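Home | Datasets | Tools | Docs | Contact

Filed under: Sports data / Cricket

# Waaka Run-Out Corpus

Ball-by-ball records of run-out dismissals and non-striker run-out attempts in club and regional cricket. Maintained by Dima Sleiman and Iqra Satti.

## Contents

- `deliveries.csv`: 2,000 deliveries on which a run-out was attempted
- `nonstriker.csv`: 500 deliveries on which the bowler broke, or moved to break, the wicket at the non-striker's end
- `clean.csv`: 500 deliveries with no attempt, for use as negatives
- `grounds.csv`: lookup table for ground codes

The three delivery files do not overlap. Join to `grounds.csv` on `ground_id`.

## Sources

Scorebooks and scorer notes from the Irnby and Tarden leagues. Scorebooks were typed in by hand. Where the two scorers disagreed, both readings are kept and `conflict` is set to 1.

Player names are replaced with stable IDs. The same player has the same ID in both leagues.

## Fields

| Field | Type | Notes |
|---|---|---|
| `match_id` | string | League prefix, then serial |
| `over` | int | Starts at 0 |
| `ball` | int | Legal balls only; see `extra_seq` for wides and no-balls |
| `end` | string | `S` striker, `N` non-striker |
| `outcome` | string | `out`, `not_out`, `withdrawn`, `dead` |
| `warned` | int | 1 if a warning was noted earlier in the innings |
| `conflict` | int | 0 or 1 |

`withdrawn` means the fielding captain took back the appeal. It is not merged with `not_out`. Rows where the umpire called dead ball before any appeal are coded `dead`.

## Known problems

- `warned` is under-reported. Many scorers do not write warnings down, so read 0 as "not noted."
- Tarden scorebooks give no fielder for direct hits. `fielder_id` is blank in those rows.
- Overs shortened by rain have gaps in `ball`.
- Version 3 changed the coding of `end`. Files from earlier versions should not be mixed with this one.

## Loading

Files are UTF-8 and comma-separated, with a header row. Read all ID columns as strings or leading zeros will be lost. The Stoltden loader handles this if `strict_ids` is on.

## Changes

- 8th September: fixed swapped innings numbers in Irnby matches.
- January: added `clean.csv`.

## License

Free for research and teaching. Ask the maintainers before any betting-related use. 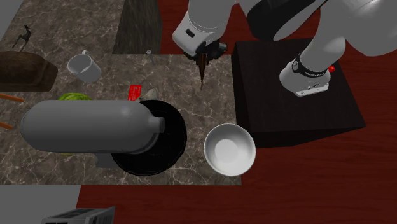
*Simulated robot arm holding a dark brown, pointed object over a marble countertop.*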